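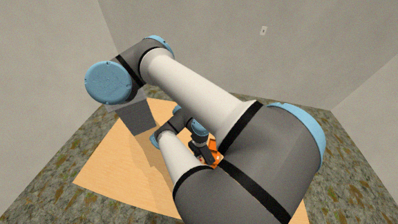
The ferry that still goes to Sirness

Sirness has 1,272 people, one bakery and a ferry that crosses the Wi twice a day. The boat leaves at seven in the morning and comes back at five, and in winter it often carries more post than passengers.

Anjana Rathnayake has run the ticket hut since the old pier closed. She sells returns, looks after lost gloves and keeps the tide times in a school exercise book. "People ring me before they ring the weather line," she says.

The crossing was nearly dropped two years ago, when the engine needed replacing and the bus from Pornata was cheaper to run.

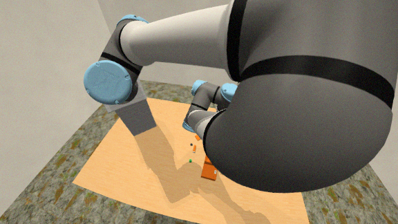
A petition gathered 400 names by March, a good share of them from farms on the far bank, where the drive to the nearest bridge takes most of an hour. The council agreed to pay for the engine but cut the midday sailing.

Piyumi Wanigasekara, who keeps sheep above the landing, would like it back — market starts at noon, and she has to leave home at six to make the early boat.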